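Ticket 502: table outlet keeps dying, wall keeps getting dirtier
Opened by: Amra Vidmar
Room: Rurmont, small back workroom
Status: open, despite my best efforts

**Original complaint**

Every time I set up at the wooden table, whatever I plug in runs for a while and then quits. So far this has happened to a desk lamp, a label printer and a kettle. The kettle was mine and I take it personally.

I was also asked to find out who is scuffing the wall. I have folded that into the same ticket, as both problems live within reach of the same power strip and I only wanted to fill in the form once.

**What I tried first**

1. Turned the strip off and on again. Everything came back, which told me nothing and cheered me up for an hour.
2. Swapped the lamp for another lamp. The second lamp also quit. I now have two lamps I don't trust.
3. Moved the label printer to the hallway outlet. It ran through 17 labels without a hiccup, so the printer is cleared of all charges.
4. Read the sticker on my kettle. It says 2000 watts. I had been running it alongside the printer and both lamps, and I'd like that noted as a confession so I don't have to make it in person.

**Reply from Ortner (building support)**

Please stop using the kettle in the workroom. Check that each plug is pushed in all the way, and tell us whether the light on the strip stays on when the power drops. Also please confirm whether the scuffing is on the wall by the table or lower down. We have paint for one can's worth of wall.

**Follow-up, October**

Kettle has been relocated to the kitchen, where it is thriving.

I ran the lamp alone for 4 hours with no dropout. Then I bumped the plug with my foot and the lamp went off, with the red light on the strip still lit. Pushed the plug back in, lamp returned. Bumped it again in the name of science, same result. So there were two faults: one was tea, the other is a plug that can't hold its seat.

As for the wall, the part behind the tabletop is plain white and I have no complaints about it. The marks are down by the strip, a streaky band of dark gray flecks. A damp cloth took off nothing. The Drorkik sponge from the supply closet took off a bit of gray and a bit of paint, so I stopped.

Table and wall, then the strip with the scuffs next to it:
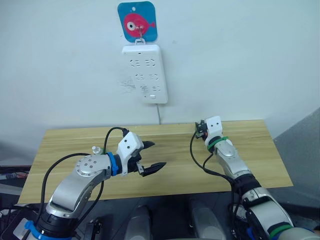
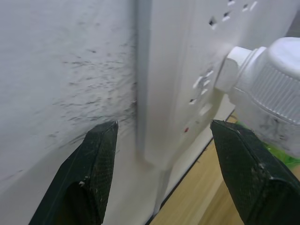

## Still to do

- Ortner to replace the strip, or at least try a different one and see if the plug sits tighter.
- Somebody to decide whether the scuffs get painted or we put a panel over them. Bremuseo quoted us for a panel last spring and I still have the email, if anyone wants to be shocked by it.
- Me: move the printer cable so it doesn't cross where people put their feet, my own included.
- Leave this ticket open until the lamp has lasted a full afternoon with people walking past it.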